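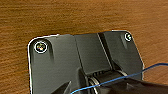
木质台面,暖橙棕色,纹理横向延伸。

Nendeck 木蜡油 1051 号(暖棕)

家里有一张用了好些年的木桌子,桌面发灰、发涩,杯底印子一圈叠一圈,扔了舍不得,请人翻新又不便宜,这种心情我们太懂了。Nendeck 这款木蜡油最早就是为这样的桌子调的。配方师 Flurina Baumgartner 自己家里那张餐桌是外婆留下来的,她试过好几种清漆,总觉得桌面像隔了一层塑料,摸上去不亲切,于是干脆自己动手,前前后后调了将近40个小样,才定下现在这个颜色。

1051 号偏暖,带一点点橙,上在浅色木头上像秋天的蜂蜜,上在深色木头上会把原来的纹路衬得更清楚。它渗进木头里,表面只留很薄的一层,所以手摸上去还是木头的感觉(猫也照样爱趴)。每块木头吃油的程度都不一样,同一罐油刷在松木和胡桃木上,颜色能差出不少,请一定先在桌底或者抽屉背面试一小块,等干透了再看颜色。

用法
先用砂纸顺着木纹打磨,把旧漆和浮灰清干净,再用微湿的布擦一遍,晾干。开罐后搅匀,罐底的颜料容易沉,多搅一会儿没坏处。用不掉毛的棉布蘸少量油,顺纹薄薄地推开,等一刻钟左右,把没吃进去的油擦掉。隔夜以后再上第二遍。一般家用桌面2遍就够了,厨房台面或者孩子天天写作业的书桌,不妨再补一遍。

请留心:擦过油的布不要揉成一团丢进垃圾桶,浸透水、摊平晾干之后再扔。施工时开着窗,头几天先别放热锅,也别铺不透气的桌垫。

日常保养
平时拿拧干的布擦就好,不用买专门的清洁剂。用久了哪一块发白发干,就在那一块补一点油,不必整张重来,这也是我们自己最喜欢它的地方。

顾客来信
“给老书桌刷了两遍,味道比我想的淡,就是等它干的那两天全家只好在茶几上吃饭。颜色比色卡略深一点,我倒是更喜欢了。”——Brenda Troncoso

常见问题
能刷在室外吗?不太建议,露台和花园家具请看 Lelau 户外系列。
旧漆不磨掉行不行?不行,油进不去,会一直发黏。
没用完的怎么存?盖紧罐盖,放阴凉处,罐口的油擦干净,下次才好开。

货号:2046
配套产品:Demden 棉布、Ghasemi 细砂纸
本页更新于2025年5月28日。拿不准颜色的话,下单前给我们写信,说说您是什么木头、放在什么房间,我们很乐意帮您一起挑。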